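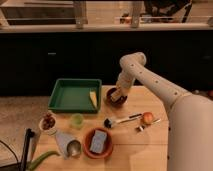
**Ticket:** Dishwasher stops mid-cycle, water left in the bottom
**Unit:** Vernesska under-counter, break room, second floor
**Opened:** June 9, 2022
**Status:** Closed, with one follow-up
**Handled by:** Nisreen Matar

**Reported problem**

Machine quits partway through the normal cycle. Display shows E4 and beeps until the door is opened. Gray water standing over the filter. Dishes on the top rack still have food on them. Two people have restarted it and got the same result. Someone also ran it with no dishes and it stopped at the same place.

**What the manual says**

E4 is "drain time exceeded." The pump runs, and if the level sensor doesn't see the water drop within the time limit, the machine shuts off. The manual gives one line of advice, which is to clean the filter. It had already been cleaned according to the note taped on the door, but I started there anyway.

**Log**

*Entry 1*

Bailed out the standing water with a cup and a sponge. Pulled the filter. The coarse part was clean. The fine mesh underneath had a gray film on it that you can't see until you hold it up to the light. Soaked it in hot water and dish soap for 20 minutes, brushed it, put it back. Quarter turn to lock.

Ran the rinse cycle. E4 again.

*Entry 2*

Turned off the breaker and checked the pump cover in the sump. It comes out with one Torx screw. Found a piece of label and a cherry pit. Neither was touching the impeller. Spun the impeller by hand with a wooden spoon handle and it turned, a little notchy, which is normal for this type of pump as it has magnets in it.

Breaker back on, ran the rinse. The pump makes a steady hum, no grinding. Water level goes down a small amount and then stays put. E4.

So the pump is running and the water has no place to go. Moved on to the hose.

*Entry 3*

Pulled the machine out from under the counter. The drain hose goes up behind the cabinet, through a hole in the side, and into the sink tailpiece under the disposal. Checked for kinks. There was a soft bend where the hose passes behind the rear leg, but it opened up when I moved the machine and the error came back anyway.

Disconnected the hose at the sink end and put it in a bucket. Ran the drain. Full flow, strong, bucket filled fast. Had to stop it before it went over.

The machine is fine. The blockage is on the sink side.

*Entry 4*

The disposal was replaced last September by Ghaffari, the plumbing outfit the building uses. It's a Rurnis. I looked down the dishwasher inlet on the side of it with a flashlight, expecting a knockout plug that never got removed. The plug was gone. But if it had been left in, the dishwasher would have failed on day one, and it has been working for months, so that makes sense.

What I did find was grease packed in the inlet, close to solid. There was a hole through the middle that a pencil would have just fit into. Scraped it out with a plastic knife and a bottle brush. Flushed with hot water from the kettle. Cut a half inch off the end of the hose where it had gone hard, and put on a new clamp.

Ran the rinse. Drained normally. No error.

Ran the full normal cycle with a load in it. Finished. Floor of the tub had the usual small amount of clean water under the filter and nothing else.

*Entry 5*

While it was out I noticed there was no high loop. The hose ran along the cabinet floor and then up to the disposal, so sink water could run back into it. I think this is why the grease built up where it did. Strapped the hose to the underside of the counter with two screw clamps. It now goes up, over, and down.

Pushed the machine back in and leveled it. Checked for leaks with a paper towel at both ends of the hose. Dry.

**Parts and supplies**

- Hose clamp, stainless, from the drawer
- Two strap clamps, from the drawer
- Bottle brush, thrown away after

No purchase order needed. Zokholm quoted 600 for a replacement machine when this was first reported to them by phone. Please cancel that if it went in.

**Cause**

Grease in the disposal inlet, made worse by the missing high loop. The pump and level sensor both tested okay and should not be replaced.

**If it comes back**

1. Run the disposal first with the cold water on, then start the drain cycle. A full disposal will block the dishwasher.
2. Clean both parts of the filter, including the fine mesh.
3. Take the hose off at the sink end and drain into a bucket. If it flows, leave the dishwasher alone and look at the disposal.
4. If it doesn't flow, check the sump and then the hose behind the rear leg.

Don't keep restarting it. Each try puts more water in the tub, and the float switch is the only thing stopping it from going on the floor.

**Follow-up**

Pans with fat in them should be wiped out with a paper towel before they go in the sink. I took the old note off the dishwasher door and put up a new one.

The rinse aid cap is cracked - it still closes, but it drips. Part number is 66 on the exploded drawing in the back of the manual. Separate ticket for that.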